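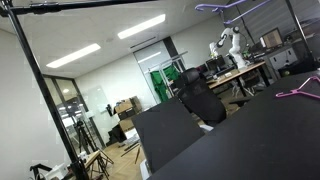

Room check, March, Jandura unit. Walk round done by K. Brunton, comments as I went. Exits first. Glass door closes ok, self closer a bit slow. Cardboard boxes stacked against the wall under the whiteboard, stuff on top of them too. Flatten or shift please. Keep 30 cm clear of the wall. Tripod legs to be kept out of the walkway.

Ceiling lights - OK
Air vent - OK, wants a dust
Floor - OK, no lifting
Extinguishers (2) - tags in date, one bracket lose, Merle Mudgway to fix
First aid box - plasters low, reordred
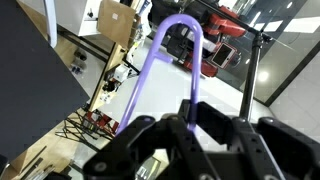 Also eye wash bottle, cap seal fine. Sockets tested, 10 passed, none failed. Extension lead by the door coiled up tight, uncoil before use. Spill kit (Hemasex) sealed.
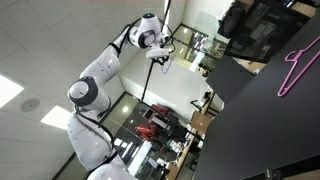

Does the clothes rack have to move before the next check?
Only if it blocks the door swing. Brakes on either way.

Outstanding: boxes, bracket. Merle to sign off by 2 pm, copy to McPhee.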